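Dexterous hands vs. parallel grippers for thin flat parts (tangram pieces)

griet_aerts
Posted 24 Feb 2021

Okay so I've been going back and forth on this for weeks and I'd love to hear from anyone who's done thin flat parts with five-finger hands. The setup is two white arms facing a tray, a Vonell hand on each one, knit gloves over the hands. The task is tangrams. Pick a piece up off a glossy wooden table, get it into the tray, nudge it until it seats.

Nudging is great! Way better than I expected. Picking up is where I lose my mind. The pieces are thin, the table is slick, and the fingers want to push a triangle across the wood instead of getting under it. I had a Predevura parallel gripper on the right arm in July and it picked fine but was hopeless at the last little rotation in the tray.

Pics so you can see what I'm working with. The second is the wrist cam, the others are the fixed cam.
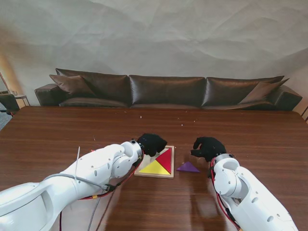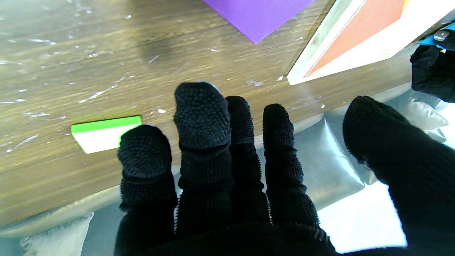
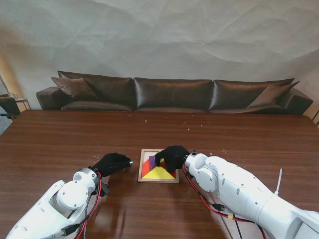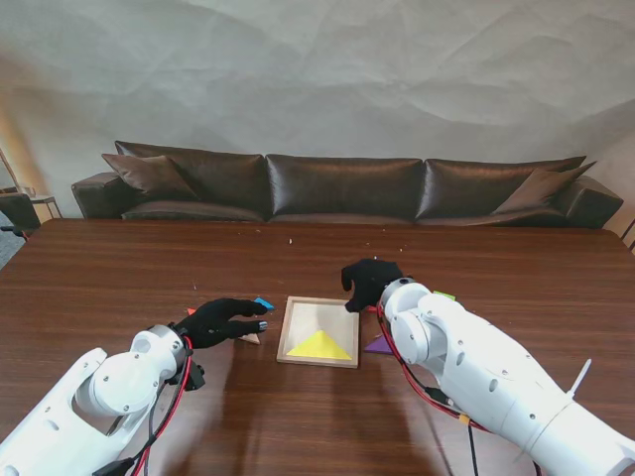 My question is whether to stay with the hands and fix the fingertips, or go back to the parallel gripper and work on the seating motion. I logged 1,000 attempts with each before I started moaning on here, so I do have numbers, I just don't trust them (different table, different lighting, I know, I know).

tinsnips
Parallel gripper, no contest. You have five fingers per hand and you're using maybe two of them. Everything else is just more motors to get hot. Put a compliant wrist on the Predevura and let the tray wall do the rotating for you.

griet_aerts
I tried letting the wall do it! Works for the big yellow triangle because there's a long edge to line up. The small pieces just ride up onto the raised border and sit there crooked. With the hand I can lay several fingertips on the piece and push down and sideways at the same time.

mossy_bearing
I'm with Griet on this one. Seating is the hard half of a tangram and a flat palm-ish press with a bit of wiggle is a really nice trick. We run Kuipers hands on something similar (thin foam inserts) and I'd never go back. For the pick, have you tried dragging the piece to the table edge so it overhangs, then pinching it? Looks dumb, works a treat.

tinsnips
Dragging everything to the edge doubles your cycle time.

mossy_bearing
Who said anything about cycle time? It's a puzzle.

tinsnips
Fair.

padawan_of_pid
What are the gloves like for grip? I had dotted knit ones and after a couple of weeks the nubs got polished smooth and my success rate fell off a cliff. Took me forever to figure out it was the gloves and not the policy.

griet_aerts
Oh no. Same style, black knit with the little raised dots all over. I haven't changed them since I started the second batch, so that could be a big chunk of my mess right there. Swapping tonight.

There's also the bare fingertip thing. On the left hand I've got a silver tip sticking out past the knit, and I like it for getting at an edge, but it slides on the face of a piece like it's on ice. I can't decide if I want it bare on both hands or covered on both. Having them different is probably the worst option for training.

padawan_of_pid
Bare tip on the thumb and index, knit on the rest? You want the hard one for prying and the soft ones for holding.

quillon
Can I be annoying about cameras for a second. Your wrist view is mostly glove. Back of the hand takes up the bottom and middle, and the thumb comes in huge on the right. If the policy is leaning on that view to find the edge of a piece it's not getting much table to look at. I'd move the mount or go wider before I spent a cent on new hands.

griet_aerts
Hmm, that one stings a bit but you're right. I put it there so I could see the fingertips and got the whole hand along with them. The fixed cam gets the tray nicely but when a hand comes down over the pieces, whatever's under it is gone, so I was counting on the wrist cam to cover that.

quillon
Get it off to the thumb side and tilt it in. You'll lose some knuckle and gain the gap between thumb and fingers, and that's the bit you care about. Also your table is super shiny. Matte cloth or a sheet of craft paper would calm the reflections down a lot.

tinsnips
+1 on the cloth, and it helps the pick too. A piece on fabric doesn't skate off when you touch it. I'll still take my parallel gripper but at least you'd be comparing on a surface that's fair to both.

mossy_bearing
Cloth ruins the drag-to-edge trick though. It bunches up. Glue it to a board if you go that way.

griet_aerts
I have a board! Okay, plan: new gloves first, nothing else changed, 15 runs per piece. Then move the wrist cam. Then the cloth. Then the parallel gripper goes back on the right arm with the hand staying on the left, because I never tried a mixed pair and now I really want to know.

Has anyone driven a mixed pair off an Onilex controller, by the way? Mine wants both end effectors to have the same joint count and I'd rather not pad the gripper with fake joints.

padawan_of_pid
Fake joints is what I did. Ugly but it ran. Just mask them out when you train or the model gets very interested in zeros.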